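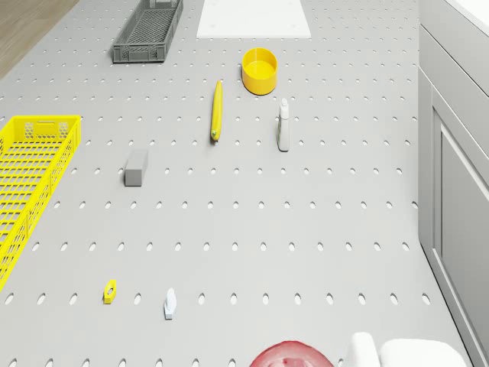 Wrist camera view in the simulator, with the fingers just poking in at the bottom right.

I finally got to spend a few evenings comparing the two grippers I've been going back and forth on, and since a couple of you asked in the comments, I'm writing it up (with apologies to everyone who comes here for the bike posts). All of this is in simulation. I don't own the arm, and at those prices I'm not going to for a while!

The grippers are the Storkier, a plain parallel one with two fingers, and the Bilyk, which has softer pads and closes a lot more slowly. Same arm, same controller settings, same pile of kitchen stuff and baskets. I gave each one 100 grasps, picked by a script so I couldn't play favorites.

Well, I had a favorite anyway, and it lost. The Storkier dropped 9. The Bilyk dropped more than twice that, mostly on the mugs, where the pads kept squishing against the handle and then sliding off. It was lovely on the banana, I'll give it that. The little hex nut was a pain with both of them, and I ended up lowering the approach speed just so I could watch what was going on.

The wrist view is great for that last little bit before contact and pretty useless before it. You get a lot of pegboard and a slice of cabinet, and you have to guess where the arm's elbow is. So I added a second camera further back, and that cheered me up right away.

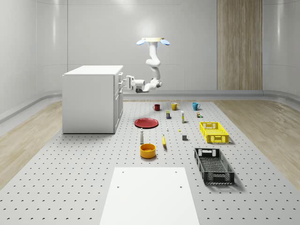

Drawers, ugh

I thought drawers would be the easy part. The handles are small and recessed, so the fingers have to come in nearly level, and with the arm hanging from the ceiling the wrist gets into some very silly poses trying to do it. The default planner gave up after 240 tries on the top drawer. Christos Konstantinidis pointed me to the Durkow planner, which lets you loosen the wrist angle a little, and with that I got a path on the second go. I haven't tried the lower drawers yet.

Still on my list: turning the friction down on the mugs, and running the whole thing again with the Pladum controller, which I've had installed since July and keep ignoring. If you've used it with a ceiling mount, please tell me what you set the joint limits to, mine are pure guesswork.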